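# When a Robot Gets Stuck

Robots can weld cars, sort mail and stack boxes all day long. So it may surprise you that one of the hardest jobs for a robot is moving around an ordinary room without bumping into things.

This page is about a robot that got stuck, and what the people who build it learned. The robot is called Osto. It has two arms, and each arm ends in a gripper, which is a kind of hand with stiff fingers. Osto is made by a company called Grastirer.

## Practicing in a pretend room

Before Osto works in a real home, it practices inside a computer. The computer draws a room with walls, a floor and furniture, a bit like a video game. This is called a simulation. If the robot knocks something over in a simulation, there is nothing to sweep up.

The pretend rooms have names. The one in this story is called Jitmont. Osto was given a simple task there: go to the far end of the room and stop by the small table.

It never reached the table. Osto drove into a narrow gap between two large panels and stayed there. Its wheels kept turning for 49 seconds before the program shut everything down. 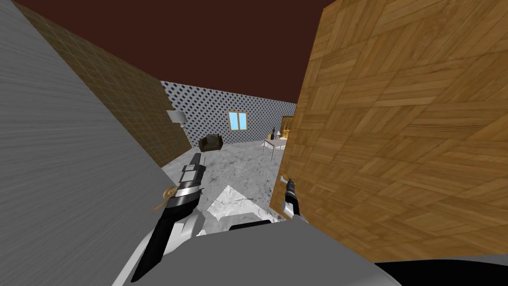

*Osto's view in the Jitmont room. The armchair and the table are at the far end, past the gap. The right gripper is up against the wooden panel.*

## What went wrong?

The team found two problems.

The first was about size. Osto's program had measured the gap and decided that the robot would fit. But it had measured only the body. It forgot the arms, which reach out in front and take up space too. Try walking through a doorway with your elbows sticking out and you will see the trouble.

The second was about stopping. A robot should notice when it is pushing on something and not getting anywhere. Osto had a rule for this, but the rule only checked the left arm. When the right arm touched something, the program carried on as if the way was clear.

A mistake like this is called a fault. A fault can sit in a program for months before the right room comes along to show it. This one had been there since July.

## How it was fixed

The engineers made three changes:

- Osto now counts its arms when it measures a gap.
- Both arms are checked for bumps.
- If Osto has not moved for two seconds, it stops, backs up and looks for another way.

Then they ran the same task again in the same room. Osto went around the panels and stopped by the table.

## Why it matters

In a real home, a panel could be a closet door – or a person. A robot that keeps pushing can break things or hurt someone. Real robots often have a stop button as well. If you ever visit a place where robots work, ask a grown-up where the button is, and stay outside any lines painted on the floor.

## Words to know

**Fault:** a mistake in a machine or its program.

**Gripper:** the part of a robot that holds things.

**Simulation:** a pretend place made by a computer, used for practice.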